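**Irkham Target Club – Members' Board**
**Topic: Trigger pull minimum for the March service pistol match**

**match_office**
Members are advised that the minimum trigger pull for the service pistol class will remain at 3.5 pounds. Pistols will be weighed before the first relay. A pistol that fails may be presented a second time after adjustment. Entries are limited to 100.

**dpetrie_19**
I wish to record an objection. My pistol has a Meda spring kit and lifted the weight at home on every attempt. At the last match it was failed by the club's hanging weight. I would ask that the office state which tool is used and when it was last checked.

**Catinca Pană**
The club uses a hanging weight, as the rule book requires. Spring gauges are not accepted, as two people using the same gauge will often get different readings. The weight was checked before the last match and the record is in the office binder.

**dpetrie_19**
Thank you. That answers the second point. On the first, the angle of the muzzle matters a great deal, and the officer at my table did not hold the pistol upright.

**slowfire104**
I cannot agree with the previous member. I was next in line and the pistol was upright. A trigger set exactly at the limit will fail sooner or later. Mine is a Mocanu unit set at four pounds, and the difference on target is very small.

**dpetrie_19**
The difference may be small for slowfire104. It is not small at 25 yards with one hand.

**jotgate_reload**
Might the office consider a practice weigh-in on the evening before? We did this at Jotgate for several seasons and had fewer disputes – the line also moved faster. Separately, food for the match evening is still open on the sign-up sheet.

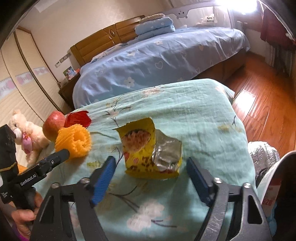
*Snack packet, opened, on the green tablecloth.*

**match_office**
A practice weigh-in will be offered from 6 p.m. on the evening before the match. Results will be advisory only. The official weighing will be done with the muzzle vertical, and the shooter may watch.

**dpetrie_19**
That is acceptable to me. I still believe the limit should be three pounds, and I will submit a written proposal.

**slowfire104**
I will be opposing it.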